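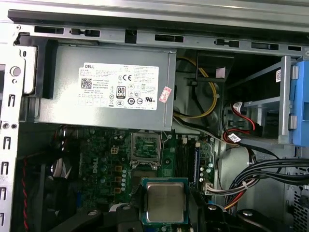

A Dell power supply in one of the opened towers at Brouwer, with the drive cage off to the right.

Old office computers get a second go on Stullar Street

If you've walked past the Brouwer workshop in Clanport lately and wondered why there are desktop computers stacked to the windowsill, I can finally tell you. They're the old office machines from the Ekside business park, and they're being opened up, sorted and either put back to work or stripped for parts. I went down for a nosey in the morning and ended up staying until they turned the lights off (sorry to whoever was waiting on me for dinner).

The deal is pretty simple. Several of the Ekside offices replaced their desktops in the same few months, and the old ones were headed for the e-waste cage at the transfer station. Brouwer, who most of us know as the place you take a laptop after you've tipped tea into it, offered to take the lot. There was a bit of paperwork over who wiped what, the drives were dealt with before the towers left the offices, and then a truck made the 15 kilometre trip across from Ekside with everything wrapped in moving blankets.

I should say up front that I'm not a computer person. I've owned the same desktop for years and had never once taken the side off it. So I found the whole thing a lot more interesting than I'd expected to!

What's inside

The first surprise was how much of it is just metal and empty space. You picture something incredibly dense and complicated, and then the side panel comes away and there's a big grey box up the top, a cage for the drives, a few cables looping about and a fair bit of air. The big grey box is the power supply. The Dell one I was looking at has a white label on it that's absolutely crammed with tiny print and little compliance symbols, and I gave up on reading it straight away. The logo I did recognise was the 80 PLUS one, which has to do with how efficiently the thing turns wall power into the sort a computer uses.

I also liked the blue latch on the drive cage. Apparently a coloured bit of plastic inside a case is generally a hint that you're meant to touch it, so a blue catch or lever is something you can work with your fingers and no tools. I've since gone home and looked at my printer with fresh eyes, and yes, all the bits I'm supposed to pull are green.

The red cables near the cage are SATA cables, which carry data to and from the drives. The ones in that tower still have little white tags on them, printed with characters that meant nothing to me. The yellow and black wires are the power side of things. The rule at Brouwer is that any cable with its tag still on keeps its tag on, and I can see the sense in it. I have a drawer at home full of cords that could belong to anything.

A word about the power supply, and they were quite firm with me on this: it comes out whole and it stays shut. You unplug the computer at the wall, you undo the screws, you lift the box out in one piece, and you do not go poking around inside it, even if it's been sitting for weeks. Please don't read this and have a go at one in the shed.

Keep, fix or strip

Each tower gets looked over and then goes one of three ways. Some only want a vacuum and a new drive, and they go on the shelf to be sold. Some need a part or two swapped, so they wait until a donor turns up with the right bit. The rest are stripped right down, with the steel going to the scrap merchant and the useful parts going into the drawers along the back wall.

I asked what the most common fault was, hoping for something dramatic. Dust. The fan clogs, the machine gets hot, it slows down or shuts itself off, and somebody in an office somewhere decides it's dying. A decent clean and a dab of fresh thermal paste will sort out plenty of them. The paste goes between the processor and the metal lump that sits on it to draw the heat away, and it dries out over the years. You wipe the old stuff off, put a small blob of new stuff on and screw it all down again. I was told I'd used too much when I had a try, and that everyone does.

The finished computers are $89 each with a keyboard and mouse. There's no monitor in that, although there are a few second-hand screens out the front if you need one. They're not going to run the latest games, so don't send your teenager in with high hopes, but they'll handle homework, the banking, family photos and a video call with Nan.

The money side

Brouwer isn't making a fortune out of this. The cartage from Ekside, the new drives and a decent set of screwdrivers came to $2383 all up, and that has to come back through sales before the thing pays for itself. After that, the plan is to keep the price where it is and see whether any more offices want to join in. Two have rung already, I'm told, one of them a dental practice.

The tiny bit that does all the thinking

My favourite part of the day was the processors. I knew the word, obviously, and I think in my head it was something much larger. It's a flat little square with a metal lid that takes up most of the top, silvery with a touch of gold to it, and a thin border of dark blue around the outside. If you look closely at the blue part there are teeny markings and components along it. I would happily wear one as a brooch.

They're also the parts that get handled most carefully. Depending on the type, there are either delicate pins on the chip or delicate contacts in the socket, and one clumsy moment can finish either of them off. You hold a processor by its edges, you line up the corner mark, and you let it settle into place under its own weight. No pushing! If you're pushing then something's wrong, and you take it out and look again.

I was allowed to do one, with a lot of supervision and a strap on my wrist to deal with static. It went in on my second go and I've been insufferable at home ever since.
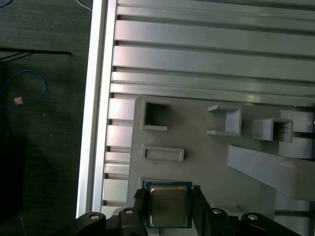 How to get one, or get rid of one

The computers are for sale at the Brouwer counter on Stullar Street, at the Clanport end near the fish and chip shop. They go out in small batches as they're finished, so if the shelf's bare just leave your name and they'll ring you. You can ask to see one switched on before you pay, and I'd take them up on it. It gives you a chance to find out how noisy the fan is if it's going to live in your lounge room.

If you've got an old desktop you want gone, they'll take it over the counter as well. Copy off anything you want to keep before you bring it in, photos especially. You're welcome to pull the drive yourself and hang on to it, or you can leave it in and sign the form to have it wiped. Power cords are handy, so bring the cord if you can find it. They're not after printers, and the sign on the door saying so has been underlined twice.

Laptops are a maybe. The batteries make them more of a fuss to store, so give the shop a call first. Anything that's been in a flood or has been chewed on by rats should go straight to the transfer station. (I did ask about the rats. It's more common than you'd think, and it's the warm spot behind the power supply they're fond of.)

Come and have a go

There's also going to be a hands-on evening in October for anyone who'd like to see inside a computer without wrecking their own. You'll get a retired tower between two of you, a screwdriver each and a run-through of what comes out and in what order. It starts at 6 pm in the back room, it's free, and kids are welcome as long as they bring a grown-up. Wear closed shoes, as the edges of those steel panels can be sharp and they do get dropped.

Put your name on the list at the counter, or ring the shop and ask for extension 3034. I've put mine down already. I want another crack at the thermal paste.

Contact the newsroom | © Clanport local news | Back to top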